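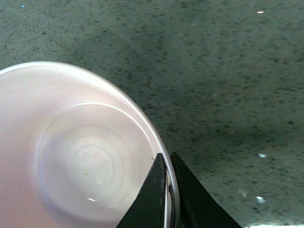 Trodara vs Ulgate, wrist-camera grasp test, 2024-12-20. Same arm, same controller, two sets of fingers. Task: take a ceramic bowl by the rim, one finger inside and one outside, lift, hold, put down.

1/ Trodara fingers, tapered: 28 good lifts out of 38. Most of the misses were at the approach, with the inside tip landing on the rim instead of passing it.

2/ Ulgate fingers, wider and flat: 21 out of 38. They hold better once closed but need the gripper opened further, and the controller is slow to open.

3/ Closing force was the same for both. I tried raising it on the Ulgate set and the bowl tilted more on the way up. Put it back.

4/ White glaze is hard on the Pomare camera. With auto exposure on, the inside of the bowl washes out and the rim estimate drifts by nearly 2 mm. Fixed exposure cured most of that. A speckled worktop gives the tracker plenty to hold on to.

5/ The Wollgate controller dropped its wrist offset after a restart. Check yours before blaming the fingers. I lost a morning to it.

6/ Keeping the Trodara set on for now. Mugs next, then the shallow plates, same settings. Log format is unchanged from the December runs.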